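Bought the Ploser laser measure for the Kernard building walkthroughs. Seven weeks in, quick notes before I forget.

Context - we do small redevelopment jobs, mostly old civic and commercial stuff the city wants back on the tax roll. Kernard is a former bus depot, two floors, mezzanine, bad drawings. Ground lease is priced on rentable area so the numbers have to hold up. Before this I used a Lodik, the older one with the rubber corners, and a tape for anything short.

Range is fine. Long side of the main hall came out at 107 feet, same as the survey, three tries in a row. Outdoors in full sun forget it, you can't find the dot. Did the loading yard at 7 in the morning and that worked ok.

Area mode is what I paid for. Two shots, it multiplies, done. L-shaped rooms you have to split yourself and add, and the add button is buried under a long press that I still get wrong. One storage room showed 649 square feet, the owner's old plan said quite a bit more. Went back Thursday with the tape. Ploser was right, plan was drawn to the outside of the walls.
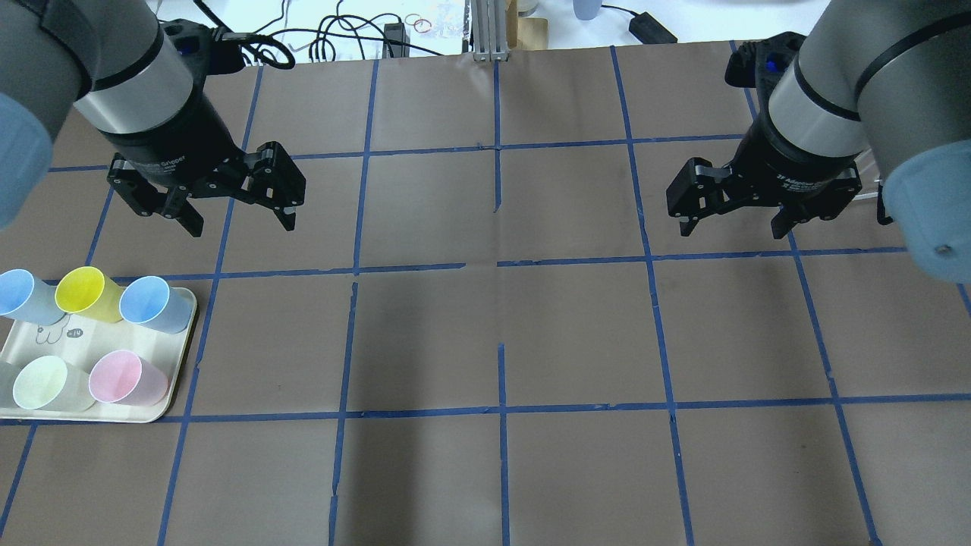

*Brown paper and blue tape grid, cups on the tray.*

The app. Hmm. It sends readings over to your phone and you drop them on a sketch. Good idea, slow. Pairing dropped twice on the mezzanine, and both times I lost the room label but kept the numbers, so I had a list of lengths and no clue which wall was wich. Write them down on paper too. Export is PDF or spreadsheet. Spreadsheet comes out clean, our architect's office at Karaca opened it without complaining.

Stores 1000 readings, supposedly. Never got near that. No way to sort by job though, just one long scroll, so clear it out between buildings.

Battery - rechargable, lasted two full days of walking. Charge port has a little rubber flap that is already loose. Belt clip is junk, use the wrist strap.

Compared to the Lodik: faster, brighter screen, much better in dim rooms. Lodik takes a drop better, mine went down a stairwell once and kept going. Would not try that with the Ploser. Also the Lodik runs on plain AAAs you can buy at any gas station, and I miss that.

Who should get it - anyone measuring tenant spaces for leases or doing early test fits. If you need certified areas for closing, hire the surveyor anyway, the lender is going to ask.

Four stars. Would be five with a decent app and a clip that holds. Keeping it, Lodik stays in the truck as backup.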